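Mimine Pea Protein Mince, Dry, Unseasoned

Catering and household packs

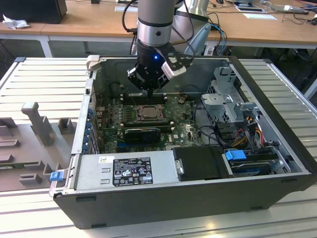

Mimine is a dry mince made from yellow peas. It has no seasoning, no coloring and no added salt, so it takes on the flavor of whatever it is cooked in. Most customers use it in chili, pasta sauce, tacos and stuffed peppers. It keeps in the cupboard until the bag is opened and needs only water or stock before cooking.

Ingredients
Pea protein, pea fiber, pea starch.

The product contains no meat, egg, milk, honey or gelatin. The starch is extracted with water, and nothing of animal origin is used as a processing aid. The inner bag and the label glue are free of casein and other animal-based materials. We get asked about the glue more often than you might expect, so it is now part of the product specification and we ask our suppliers to confirm it each year.

Sizes
Household bag, 363 g. Item number 2061-H.
Catering sack, 4 kg. Item number 2061-C.

Both sizes have the same contents. The household bag has a press seal. The catering sack is stitched and should be emptied into a lidded bin after opening.

How to prepare
Put one cup of mince in a bowl and pour over one cup of hot water or stock. Leave it for 7 minutes and stir once. Drain off anything that hasn't been absorbed, then fry in a little oil over medium heat until the edges brown.

For sauces and stews you can skip the soaking. Add the dry mince straight to the pot with an extra cup of liquid for each cup of mince and simmer until soft. Tomato sauces take longer than clear broths.

If you are making patties or meatballs, soak the mince in slightly less liquid and press it well. Mimine contains no binder apart from its own starch and will fall apart in the pan unless you add one. Ground flaxseed, mashed beans or chickpea flour all work. For a firmer patty, see Skaltico below.

Storage
Keep dry and out of direct sun. Use an opened household bag within two months. Soaked mince goes in the refrigerator and should be eaten within three days. It can be frozen after cooking, but the texture gets a little softer.

Allergens
Pea is a legume. People with a peanut or lupin allergy sometimes react to pea protein and should check with a doctor first. The mince is packed on a line that also handles soy. It is not suitable for anyone with a soy allergy. No wheat, nuts or sesame are handled on this line.

Related products

Skaltico Plant Binder
A powder of methylcellulose and potato starch for burgers and sausages. Mix it with cold water before adding it to the soaked mince. Vegan.

Stedard Smoked Strips
Wheat protein strips with beech smoke flavor. Ready to fry. Contains gluten.

Baidoo Broth Granules
Vegetable broth with yeast extract, onion and lovage. Available with or without salt. The salt-free version is the one we suggest for soaking Mimine if children will be eating it.

Ordering
Household bags ship singly or by the case. Catering sacks ship on request and may take about a week longer in August, when the mill closes for cleaning. We do not accept returns on opened bags. If a sack arrives torn, refuse it at the door or photograph it before signing, and send us the item number with the lot code from the bottom seam.

Change to this product
The older recipe included a small amount of beet powder for color. It was removed at the request of school kitchens, and the mince is now light tan when dry and darker once fried. Bags with the old recipe have a red stripe on the label and are no longer sold.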